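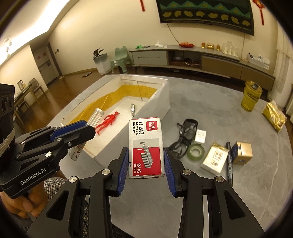
4. The residual class

4.1 Why a category of leftovers was needed

Our coding scheme began with eight categories, and in the pilot these seemed generous. Paper, stationery, electrical goods, things worn, things eaten or drunk, tools, ornaments and containers: it was hard to imagine what an ordinary office could hold that would not fit under one of them. The first Monday of coding supplied the answer. Of the 3,660 objects logged across the Kidar and Orkard moves, 951 were given either two codes by the same coder or a different code by each. We call these strays. The word was meant as a stopgap and has outlived two attempts to replace it with something more dignified.

A stray is not necessarily an odd object. Most are dull. What they share is that a person packing a room picks them up and then has to think, and the thinking takes longer than the packing. At Kidar, files and books went into cartons at a steady rate through the morning, and the rate then fell sharply once the shelves were bare and the floor was what remained. The moving firm's plan allowed for the shelves. It did not allow for the floor, which is where the strays had been put by everyone who had already declined to deal with them.

4.2 The composition of a stray group

Figure 3 shows a typical group. A deli box of 24/6 staples, a pair of black eyeglasses tangled with a black cable, a small white wall charger and a roll of green adhesive tape share a grey carpet with an open foam box lined in crinkled yellow plastic. The box itself holds a clear plastic tube, a red plastic figurine lying on its back and a small silver metal tool. A reader who wishes to test our coding scheme may like to try it on these before going on.

Figure 3. Strays at floor level, with lined foam box. Objects coded individually; the eyeglasses and cable were coded both separately and as one.

The staples are the easy case, and they show what an easy case looks like. The box says what is in it, in two languages, with a picture of a strip of staples for anyone still in doubt. It gives a size and a quantity. It is a small, square-cornered thing that will sit against other square-cornered things without complaint. Both coders called it stationery and moved on. If every object in an office were sold in this manner and kept in its box, there would be no need for the present section and possibly none for the present paper.

The roll of tape caused more trouble than its size would suggest. One coder treated it as stationery. The other treated it as packing material, on the grounds that in a room being packed all tape is packing material, whatever it was in February. This is a fair point. Of all the objects in a move, tape is the only one that may be packed, used to pack, or lost under something and replaced by another roll. Our final rule codes tape by its place at the time of logging: with desk items it is stationery, with boxes it is packing material. With both, as here, it is a stray.

The eyeglasses and cable raise the question of whether a tangle is one object or two. The coding manual, which runs to 2,000 words and which we had thought excessive, says nothing about it. Separately, each has a clear home: things worn for the one, electrical goods for the other. Together they have none, and packers in our interviews were frank about what happens to pairs of this kind. They are put in whole. Untangling is left for the other end of the move, where it is held to be easier, although no packer could say why it would be.

A wall charger presents the opposite problem. It is plainly electrical and both coders said so, but it is half of something. A charger packed apart from the device it serves becomes, on arrival, a member of that large population of chargers that are kept in a drawer in case. At Orkard we found such a drawer. It was moved complete with contents, and the staff who received it were able to say that the contents were important but not to what.

4.3 The box as a category

Containers were supposed to be the simplest of the eight. The manual defines a container as an object whose main purpose is to hold other objects, and instructs coders to log it once and its contents separately. In practice the open box at floor level behaves less like a container than like an opinion. Whoever puts the first thing in it proposes a theme, and whoever puts in the second can accept the theme or not.

It is difficult to find the theme in the box in Figure 3. A tube, a figurine and a metal tool have no use in common that we could establish. We asked packers at both sites to name a box with these contents, as though writing on the lid. "Desk, misc." was popular. So was "bits". One respondent offered "fragile", which we take to be a comment on the foam and the lining, as a box so carefully padded invites the belief that something in it must deserve the padding. The figurine, arms and legs outstretched, was coded as an ornament by one of us and a toy by the other. As the scheme had no code for toys, this was recorded as a disagreement and later as a failing of the scheme.

The Jardine inventory method, which several of the larger movers use, avoids all this by having packers assign the box to a room and ignore what is in it. This is quick, and we have some sympathy with it. Its weakness appears at unpacking, when a box marked only with a room is opened last, or is opened first and closed again. The Kurex method asks for a list of contents on every lid and is accurate for as long as anybody follows it, a period that in our observations ended shortly before lunch.

4.4 Treatment in the analysis

Strays are kept in the totals reported in Section 5 but left out of the comparison of packing order, since their order was mostly a matter of who gave in. Boxes with mixed contents are coded as containers, and the contents are counted individually. Where a tangle could not be separated on paper it is entered as one object with two codes.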